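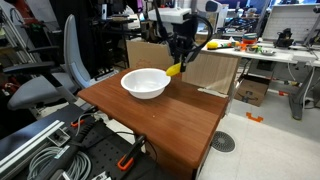 Visit to the Stolar workshop, Kotport
Sep 12, 2019

Two of us from the Jendale packing floor went to see Stolar for the morning. We pack mixed vegetable boxes by hand at Jendale, and management has been talking with Stolar for most of the year about putting an arm on one of the lines. The shift reps asked if people from the line could see the work before anything was signed. This is what I wrote up for the people who could not come.

The workshop is on the Leckie side of the harbor, up one flight of stairs. We signed in, got a safety talk, and were asked to stay behind the arm's reach while it was live. Ruaridh Gunn ran the visit. He used to pack fish down the road and moved over to Stolar when that plant put in its own machines.

I had expected a production line and there isn't one. There is a wooden table with an arm hanging over it, a white bowl, and toy food. The job they were on that morning was picking up a toy ear of corn and getting it into the bowl. Cardboard stands up along the back of the table and clamps hold the near side. Tools, cable and boxes are everywhere else. It looked like a repair shop.

Toy food is used for the early work, Ruaridh said. Real corn gets bruised, dries out and has to be thrown away at the end of the day, and a toy is the same shape tomorrow as it was today. They go over to real produce later, once the arm does the basic move well enough. I asked how much later and he said it depends on the item. Onions went quickly. Leafy things have not gone at all.

Each try is logged, good or bad. They did 638 tries in August on the one move, and a person sat by the table for all of them. That person sets the item down, changes the angle it is lying at, starts the try, marks the result and puts everything back. The limit is 50 minutes at the table and then a swap with somebody else. Ruaridh said they used to go longer and the notes got sloppy.

There is a small camera down at the gripper, and the view from it is what they go back to when a try goes wrong. We were shown how they read it. They look at where the two fingers sit on either side of the item before they close, and how much table shows between a finger and the corn. If there is more room on one side, one finger gets there first and can push the item. A packer would correct for that without thinking. The arm has to be shown.

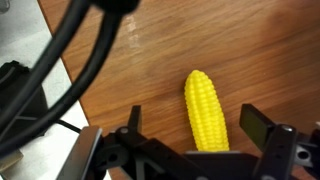
Most of the tries that fail do so for plain reasons. The item is held too near one end and swings, or the fingers close on the tip and it slips, or it is let go too early and hits the rim. I have dropped corn for all of those reasons. When I said so, Ruaridh asked me to explain how I pick one up at work, and wrote down what I told him. I take it by the fat end with the tip away from me, so it lies the right way round when it goes in the box. He had not heard that before. He said the people who know this kind of thing are rarely asked until the machine is on the floor, and by then it costs money to change.

What we mainly wanted to know was what happens to the jobs. I will put down what we were told and leave people to judge.

At the first site where Stolar put an arm in, the packing team stayed the same size for the first year. The work was split up differently. Less time went on lifting and placing, and more went on feeding the arm, clearing it when it stopped, and checking boxes. Wrist complaints went down. Complaints about noise and about standing still went up. When packers left after that, not all of them were replaced. Ruaridh told us this without being pushed, and I thought better of him for it.

Pay is a question for Jendale and he would not be drawn on it. He did say that clearing the arm should be a trained task with its own line on the pay sheet. At one place it had been handed to whoever was standing nearest, and that went badly. People were afraid of the thing, so they left it stopped and packed around it.

Speed came up too. A good packer on our line is a lot faster than what we saw. The arm reaches down, waits, closes, waits again, lifts. Their target for the trial line is 100 items without a person stepping in, and they have not hit it yet with mixed items. They have hit it with one kind of item laid out neatly, and our items do not come neatly.

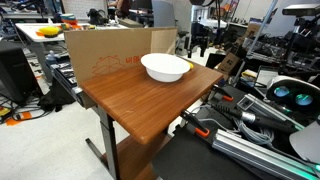
Agnes Yule read a draft of this and asked for her view to go in. She thinks I came away too easy on them. Her point is that a year with no job losses is a short time, and that writing down how packers do the work is a kind of training we are giving for free. If our way of picking up corn is useful to Stolar, she said, "it should be in the agreement, with hours and money next to it." She would also like the stop button within reach of every station on the line, and the same limit at the arm that Stolar gives its own staff.

I agree on the stop button and the limit. On the other point I am less sure how it would be worked out, but it has been added to the list for the next meeting with management. The list so far:

Who clears the arm, and at what grade.
Length of time at the arm before a swap.
What happens when a packer leaves.
Whether packers are paid for hours spent showing Stolar how the work is done.
Stop buttons at each station.

Stolar will take another group before the trial starts. It is a morning, lunch is not provided, and you need closed shoes. Put your name on the sheet by the clock if you want to go.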